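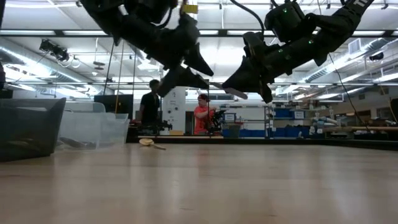
Small wooden spoon on a light wood tabletop

Flirico Table and Spoon Oil
Food-contact finish for bare wood
By Du Plessis Finishes

$67.00
In stock. Ships the next working day.

Size: One can
Finish: Clear, low sheen
Quantity: 1
Add to cart
Add to wish list

Overview

Flirico is a clear, slow-curing oil for bare wood that gets used around food. It is made for kitchen tables, cutting boards, bowls, rolling pins, and wooden spoons. It soaks in, hardens inside the top layer of the wood, and leaves a surface that feels like wood and can be wiped down with a damp cloth.

The oil is cold-pressed linseed with a small amount of plant wax. There are no metal driers in it and no solvent. That makes it slow. If you need a table back in service the same evening, this is the wrong can, and we would point you to Prutetti Hard Wax further down the page. If you can leave the table alone for a few nights, Flirico gives a more natural look and is much easier to touch up later.

It darkens the wood a little. On pale woods such as maple, beech, and birch, expect a warm straw color at first that deepens some over the years. On walnut and cherry the change is stronger right away. Try it on the underside or on a scrap before you commit.

One can covers 67 square feet with a single thin coat on smooth hardwood. Softwood and end grain drink more. A four-seat kitchen table and a crock of utensils will usually leave you with oil to spare.

What it is good for

Tabletops and counters with no varnish on them
Cutting boards, bread boards, and trays
Spoons, spatulas, salad servers, and honey dippers
Turned bowls, including salad bowls
Knife handles and wooden drawer pulls

What it is not good for

Varnished, lacquered, or painted wood. The oil can't get in and will stay sticky on top.
Floors. It will hold up in a closet, but not in a hallway.
Outdoor furniture. Linseed can go gray-black with mildew in wet weather.
Anything that goes through a dishwasher. The machine will strip the oil and probably split the wood too.

How to apply it

Sand to 180 grit for a table, or 220 for spoons and bowls. Going finer on a table closes up the surface and the oil won't soak in as well. Wipe the wood with a barely damp cloth to raise the grain, let it dry, and knock it back by hand with the same paper. Vacuum the dust.

Stir the can. The wax settles, and if you skip this the last third will be thick and cloudy.

Pour a small puddle and spread it with a lint-free rag or a white Nokus pad. Keep the surface wet for 20 minutes, adding oil wherever you see a dry patch. Then wipe off everything that hasn't soaked in. Use a clean rag and go over it twice. Nearly every call we get about a sticky table comes down to oil left sitting on the surface.

Wait 24 hours between coats. Tables take 4 coats. Spoons and other small pieces take 2. You can stand spoons in a jar, handle down, while they dry, or hang them from a string.

Light use is fine after 3 days. Full cure takes up to 4 weeks at normal room temperature, longer in a cold workshop. During that time wipe up water when you see it, and don't leave a hot pan, a wet glass, or a stack of magazines sitting on the wood.

Safety note on rags

Rags soaked with linseed oil can heat up and catch fire by themselves. Lay them flat outdoors to dry, one layer thick, or put them in a metal can full of water with a lid. Do not ball them up and do not drop them in the kitchen trash. The same goes for paper towels and used pads.

Looking after oiled wood

Wash spoons by hand with dish soap and dry them right away. When the wood starts to look pale or feels fuzzy, rub it with a gray Nokus pad and put on one thin coat. For spoons that get daily use this is a twice-a-year job. For a table, once a year is normal, with a little extra where people sit.

White rings usually come out with a light rub of fresh oil and a pad. Black rings are iron stains and need to be sanded out or treated with oxalic acid before you oil again.

Smells such as onion and garlic fade faster if you rub the spoon with coarse salt and half a lemon, rinse, and let it dry on its side.

Storage

Close the lid tight and keep the can somewhere cool. Once opened, it is good for a year. A skin on top is normal in a half-empty can — cut it out with a knife and strain what is left through an old stocking. If the oil has gone thick like syrup, don't use it on a table.

About the recipe

Lucienne Hervieu worked out the blend for Du Plessis when the company was still mainly selling to chair makers. She wanted one oil that could go on the seat, the table, and the bowl on the table. The wax content has changed once since then, when customers in humid places asked for better water resistance. The last batch was 1,908 cans, filled in August, and the batch number is stamped on the bottom.

Details

Ingredients: cold-pressed linseed oil, carnauba wax
Color: pale amber in the can, clear on wood
Smell: nutty, noticeable for a week or so
Applicator: rag or pad, not included
Thinning: not needed
Cleanup: soap and warm water for hands, mineral spirits for brushes
Allergens: contains flax. No nut oils.

Shipping and returns

Ground shipping only. We can't send oil by air, so orders to Alaska and Hawaii take longer. Orders placed before 2:00 p.m. are packed for the next working day. Unopened cans can be returned for a refund. If a can shows up dented and leaking, send us a photo of the box and we will replace it.

Goes with this

Nokus Pads, white, for applying
Nokus Pads, gray, for rubbing back between coats
Prutetti Hard Wax, for tables that need to be back in use quickly
Flirico Board Soap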